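Search posts
Latest Top People Media

Clearing off the big white table this month. It has been the place where everything lands since February, and I need it back for cutting fabric. Going to post as I go so I finish it.

3 replies 20 likes

First step was getting everything off and sorting it on the floor. Paper in one pile, tools in another, anything that belongs in the kitchen in a third. The kitchen pile was bigger than I expected. Two mugs, a colander, the good scissors.

1 reply 11 likes

The paper was mostly old invoices and packing slips from Clokeck, where I buy thread and zippers. I kept the ones from this year and recycled the rest. The kept ones went into a flat folder that stands up on the shelf beside the printer.

8 likes

Someone asked what the table is. It's a secondhand Lerel, white top, and I paid 124 for it with delivery. The top is smooth all the way across with no seam, and I wanted that because fabric catches on a seam when you pull it.

5 replies 41 likes
Share

Cleaning a white top: warm water with a little dish soap, then a second cloth with plain water, then dry it. I go in strips from the back edge to the front. If you skip the plain water it dries with streaks and you see every one of them when the lamp is on.

2 replies 17 likes

Pencil marks came off with a white eraser. Chalk came off with the wet cloth. There was one ink spot that took three tries with rubbing alcohol on a cotton swab. Test a corner first if your table is painted, mine had no trouble.

6 likes

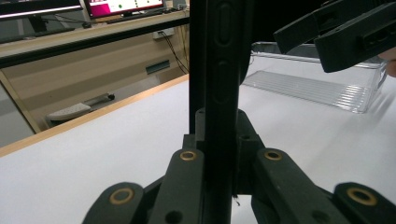

Next is deciding what gets to live on the table full time. My list is the lamp, the cutting mat and one jar for pens and chalk. The iron used to stay out too, and it took up the whole left end, so it has gone to the closet shelf with its cord wrapped.

4 replies 15 likes

The rulers were the hard part. I have long ones that don't fit in any drawer. I put two hooks on the side of the bookcase and hung them by the holes in the ends. The hooks are the plain Zarkine ones that screw in.

9 likes

Pins and small hardware went into a Testa drawer unit, the low one with clear fronts. Snaps on top, then buttons, then machine needles. Almost 400 buttons in there and most of them are shirt buttons I cut off worn-out shirts. I didn't throw any out. I use them.

7 replies 33 likes
Show more replies

To the person who asked about a cover: yes, I tried an oilcloth on it last winter. It slid around when I was cutting and it held crumbs along the fold lines. I went back to the bare top and wipe it down at night.

12 likes

The floor pile is down to one grocery bag of things I can't place. Spare keys, a charger, a roll of tape with no end that I can find. I'm giving the bag a week on the closet floor and then I'll go through it again.

2 replies 14 likes

Cut my first pattern on the clear table this afternoon. It was a plain apron with two pockets. I could lay the whole length out without folding it over the end, and I was done before 4. Will post the apron when the ties are sewn on.

6 replies 38 likes
Share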